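Gripper stops closing partway, error 1672
Forum > Mobile arms > Faults and repairs

berkby_bench
Posted in February, 18 replies hidden

We run a Lobo two-finger gripper on a mobile arm for loading and unloading laundry machines. Since the last firmware update it quits closing partway and throws 1672. The arm keeps moving as if it had a grip. Twice it has carried on with a towel hanging from one finger and dragged it over the door seal.

torque_and_tea
1672 is a current limit on mine. Check the pivot screws on the finger links first. If one is too tight, the motor thinks it has hit something.

Maltalden
Disagree. Tight pivots give you a slow close, and he says it stops dead. I'd look at the wrist cable – mine had a broken strand that only opened up past a certain angle.

berkby_bench
Pivots are fine, I backed them off and no change. Cable is the original, 47 weeks in use.

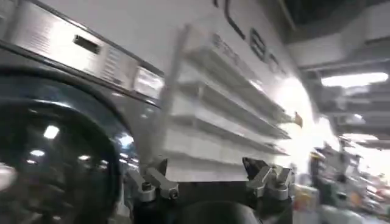
pramora_user
Does the arm get any signal from the gripper when 1672 comes up?

berkby_bench
Only if the fault output is mapped to the arm's stop input, and the update cleared that mapping on ours.

torque_and_tea
Then that's your safety problem, whatever the cause of the fault turns out to be. I wouldn't run it near people until the stop is back.

Maltalden
Agree on the stop. Still think it's the cable. Flex it by hand with the gripper closing slowly and watch the current.

berkby_bench
Stop is mapped again and tested. New cable is on order, will post when it's in.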